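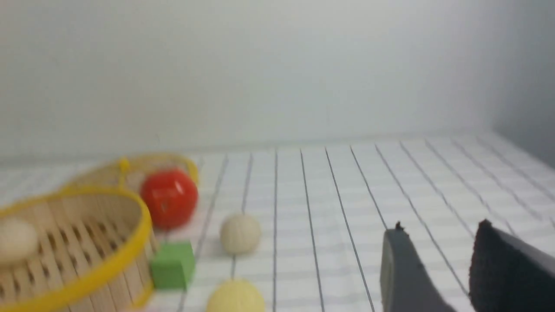 *4 min read*

FOR RELEASE IN APRIL

# Zikach opens a sorting table for small hands (and tired parents) in Flallthorpe

Hi, I'm Jae-in Jeon, and I run Zikach, the toy and housewares shop in Flallthorpe with the door that sticks. I've never written a press release before, so if you work at a paper and were hoping for something shorter, I apologize and you can cut whatever you like!

The news is that we're opening a permanent sorting table at the back of the shop this April. It's free, you don't have to buy anything, and you can come any day we're open, from 10 in the morning until we start turning the lights off. We supply a gridded tablecloth, bamboo steamer baskets, and a big mixed-up pile of balls, blocks, and pretend fruit. Your kid supplies the opinions about what goes where.

I got the idea from my own kitchen. My son used to take my steamer baskets out of the cupboard while I was making dinner and fill them with whatever he had in his pockets. One night I lifted a lid and found two blocks and a sock sitting where the dumplings were supposed to go. I was annoyed for maybe a minute, and then I noticed he'd been happily busy the whole time the rice was cooking, and I hadn't once been asked for a snack. So I bought a few baskets just for him, and then a few more for the shop, and now we're here.

I do love a steamer basket for this kind of thing. The sides are low enough that a three-year-old can see in and reach in, but there's still enough of a wall to stop a ball from rolling off under the shelves. I picked the ones with yellow rims because they're easy to spot, and I'm a little bit obsessed with that yellow. You'll find it in the blocks, too.

As for what goes in them, we've got smooth things and bumpy things on purpose. Some of the balls have a ribbed sort of surface that the little ones can't stop rubbing with their thumbs, and then there are plain blocks, a shiny red one that looks just like a tomato, and a green apple I'm very fond of. Colors are where most kids start. After that it gets more interesting, with round things in one basket and square things in another, or everything you could eat in one and everything you couldn't. (The tomato causes arguments. Is it in with the fruit? I've heard some very firm views from people who can't tie their shoes yet.)

The cloth is a white one with a grid of thin dark lines, and it's turned into my favorite part. Joon-young Byun talked me into it. He taught kindergarten for 20 years before he came to help me in the shop, and he wanted squares so that kids could play at parking things, one to a box, or move an apple along a row and back again. I'd been planning on something with ducks. I still think ducks would have been nice, but he was right about the squares, and he has my permission to put that in writing somewhere.

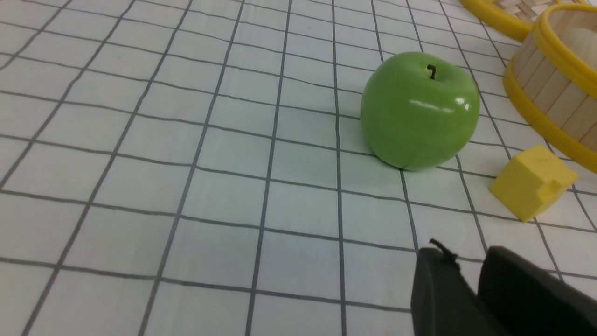 *The green apple and a yellow block out on the grid cloth.*

I asked Joon-young for a proper quote, since I'm told a press release needs one, and this is what he gave me:

"Give them the pile and then keep your hands in your lap. If a child puts the apple with the blocks, ask about it, and wait for the answer. You'll usually get a reason, and it's usually a pretty good one. The tidying up is part of the game too, so please don't do it for them."

He really does mean that last bit. When you're finished, everything goes back in the baskets, and the baskets go back on the low shelf next to the table. We've been trying it out with friends and their kids, and I've been surprised by how many of them like the putting away as much as the getting out. Mine doesn't do it at home, I should say. He'll tidy the entire table at the shop and then walk past his own pajamas on the stairs.

If you'd like the same sort of setup in your own kitchen, we'll have a take-home set called Flumivel, put together by us and packed in a plain cardboard box that you'll probably end up keeping something else in. It comes with baskets, a folded grid cloth, and 20 things to sort. We're making 50 sets to begin with, and if they all go, we'll make more. You can also buy single pieces from the counter if you've lost one down the back of the couch, and I'd much rather sell you one ball than have you give up on the whole box.

Daycares and preschools can borrow a set for free for up to 5 weeks. Just come in and ask, or send a note with whoever's passing. We'd love it back clean, but we know how these things go.

For the opening I've asked Na, the little bakery next door, to bring over steamed buns, and they've said yes, which means there will be two kinds of basket in the shop at once. The ones with food will be up on the counter and the ones with toys will be down on the table. Please help me keep it that way!

A few practical things before I let you go. The table is at the back, past the saucepans, and there's room to leave a stroller by the wall. Grown-ups need to stay with their kids, and babies who are still putting everything in their mouths should sit this one out for now, even though I know they'll be furious. There's a chair for you. It isn't a great chair, but I'm working on it.

Reporters, photographers, and anybody with a newsletter are welcome to drop by, with or without a child. Mornings before 11 are quietest if you want to talk, and the hour after school is best if you want noise. Ask for me or for Joon-young at the counter, and if the door won't open, lift the handle and push.

**Contact:** Jae-in Jeon, Zikach, Flallthorpe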